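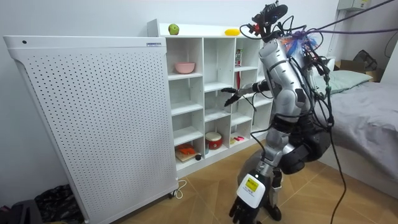
Bedroom, white cubby shelf, robot with one arm extended.

Ticket 1435
Service: Barholm Bird Count Portal, school and community entries
Reported by: Kvido Lukáč, Prurkavport field office
Opened: Saturday, July 13, 2019
Priority: 2
Status: Resolved, monitoring

Summary of report

The reporter states that the shorebird counts submitted by the Prurkavport field office for June do not match the totals shown on the public map. The upload finished without an error message, and the confirmation e-mail listed the full file as accepted. When the map was opened the same afternoon, the Prurkavport marsh showed far fewer birds than the paper sheets, and the Fukdale estuary showed counts for species that were not recorded there.

The reporter asks that the figures be corrected before the summer newsletter is sent to participating schools, and that the public map be taken offline for both sites in the meantime.

Environment

Upload method: spreadsheet import, observer account with site coordinator rights
Template: spring edition
Handheld units: Szulc field loggers, firmware as supplied
Sites affected: Prurkavport marsh, Fukdale estuary
Sites checked and not affected: Barholm lagoon, Barholm upper pond

Log

Entry 1. Support desk
Ticket received and assigned. The reporter was asked to send the original spreadsheet, the confirmation e-mail and scans of the paper sheets. Both sites have been hidden from the public map. Observers can still view and enter records.

Entry 2. Reporter
Files attached. The spreadsheet was opened and saved once in the office to correct the spelling of two observer names. No other changes were made. The paper sheets for the last week of the month are held by the school and will be scanned when the building opens.

Entry 3. Support desk
The spreadsheet was imported to the test portal and the fault was reproduced. Of the rows in the file, 346 were assigned to Fukdale although the site column reads Prurkavport. All of these rows come from the loggers and none from hand entry. Rows entered by hand were placed correctly.

Entry 4. Support desk
First line of inquiry: map boundaries. The two sites share an edge along the tidal channel, and the boundary file was revised in the spring. The previous boundary file was restored on the test portal and the import was repeated. No change in the result. Boundary file ruled out and the current version put back.

Entry 5. Support desk
Second line of inquiry: site codes. The loggers store a short code for each site. On export, the code is written to a hidden column at the far right of the sheet. The import reads the hidden column first and uses the visible site name only when the hidden column is blank. The affected rows all carry the Fukdale code.

Question to reporter: were the loggers used at Fukdale before they were issued to the Prurkavport team?

Entry 6. Reporter
Yes. The loggers were on loan to the Fukdale team for the winter wildfowl count. They were charged and wiped before they were handed over. The team leader followed the printed card kept in the case.
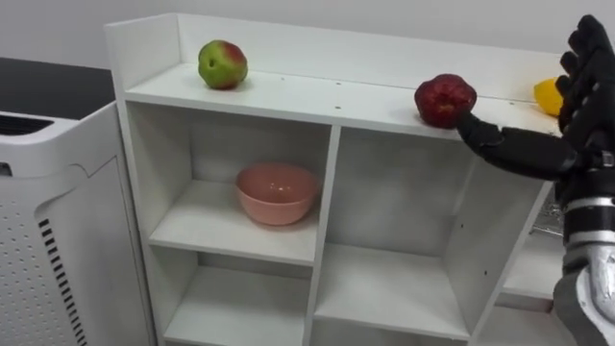

Apples and a lemon along the top of the shelf.

Entry 7. Support desk
Cause confirmed. The printed card describes how to clear stored records. It does not describe how to clear the site code, which is held in a separate menu and is kept when records are erased. The card is out of date and should not be used.

Entry 8. Support desk
Correction applied to the test portal. The hidden column was cleared for the affected rows and the file was imported again. Totals for the marsh now agree with the paper sheets received so far. One difference remains – a flock of dunlin is entered on paper under both the morning and the evening visit, and appears once in the file. This is a question for the site coordinator and has not been altered by the support desk.

Entry 9. Reporter
The dunlin flock was seen by two pairs of observers and should be counted once, on the morning visit. The file is correct as it stands. A note has been added to the paper sheet. The remaining scans are attached.

Entry 10. Support desk
Correction applied to the live portal. The incorrect Fukdale entries were withdrawn and the records reissued under Prurkavport, with observer names and times unchanged. Both sites are visible on the public map again. The newsletter editor has been informed that the figures may be used.

Instructions for site coordinators

1. Before issuing a Szulc logger to a new team, open Settings, then Site, and select the correct site. Clearing the records does not clear this setting.
2. Check the site name on the first saved record.
3. Keep each import file below 2000 rows. Larger files are accepted but are processed overnight.
4. Compare the map with the paper sheets before the sheets are filed.

Further action

Replacement card to be drafted and sent to all field offices – open.
Import to show a warning when the hidden code and the visible site name differ – passed to the portal developers.
Winter wildfowl records for Fukdale to be checked for the same fault – open, assigned to the Barholm records office.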